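Kneath Home Textiles, Customer Care
Ticket 3000: dark green cloth, colour transfer and fluff
Product line: Plerley, bottle green
Status: Open (reopened by customer)

Customer, first message

I bought a set of your Plerley cloths in bottle green through the Turkidier shop. The listing says "colourfast from the first wash" and "will not shed". I have washed them 7 times at home and I'm still picking green fluff off everything they touch. The last load also had two white pillowcases in it, and they came out a sort of weak mint grey. I'd like to know which part of the listing I'm meant to believe.

Support, reply

Sorry to hear about the pillowcases. A small amount of fibre release is normal for a brushed fabric in early use. Please wash the cloths separately in cold water with a cup of white vinegar to set the dye, skip the fabric softener, and let us know how you go.

Customer

I'll do it, but I don't think vinegar sets anything in a cloth that was dyed in a factory. Every forum says it does and I've yet to see one explain how. Is this advice from whoever dyes the things, or is it off the internet?

Support, reply

The vinegar step is part of our standard care advice. We have asked the product team whether it applies to this colour.

Customer, log of what I tried

Test 1. Cold wash, cups of vinegar as instructed, nothing else in the machine. Rinse water in the laundry tub was green. Dried on the line in the shade. Rubbed a dry white hanky over one cloth for a minute: faint green mark.

Test 2. Cold wash, no vinegar, normal liquid. Rinse water green, to my eye the same green. Same hanky test, same mark. So much for the vinegar.

Test 3. Warm wash at 40 with a colour catcher sheet. The sheet came out properly green. The hanky mark was lighter this time, though I wouldn't swear to it, and I may have rubbed less hard because I was sick of it by then.

Test 4. Left one cloth soaking in a bucket for 16 hours. Water the colour of weak cordial. Wrung it out, changed the water, left it another 16. Still tinted, less so.

Fluff: shaken outside before each wash, lint filter emptied after. The filter has been fuller after these than after a load of bath towels. I haven't weighed it, so take that for what it's worth.

Support, reply

Thank you for the detailed notes. Could you please attach a photo of a cloth out of its packaging, on a light surface, so the product team can check the shade and finish against their reference?

Customer

Attached. I doubt anybody can judge dye from a photo, mine especially, as the light on that table bleaches out the upper right almost to white. The nap should be clear enough. Do not read the pale streaks along the folds as fading, it's the light catching the pile.
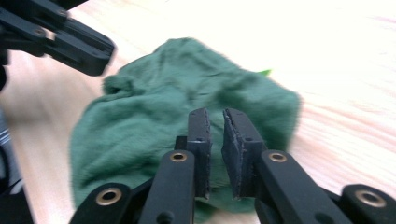

Attachment 1: dark green cloth, bunched up on the pale wood table.

Support, reply

Received with thanks. The product team agrees the photo can't be used to assess dye. They have withdrawn the vinegar advice for this colour and suggest two further warm washes with colour catcher sheets. We can also offer a replacement set from the same supplier, Rarurska.

Customer

From the same supplier, in the same colour? Then I'd be starting again from wash one with a fresh lot of dye to get rid of. No thanks. I'll do the two warm washes, seeing as the catcher sheet is the only thing that has looked like doing any good. If the second sheet still comes out green I want a refund for the set and something toward the pillowcases. Please also ask someone to take "colourfast from the first wash" off the listing. It was still up when I checked on 21 November 2021.

Internal status: waiting on customer, wash results. Listing wording passed to the web team, no reply yet.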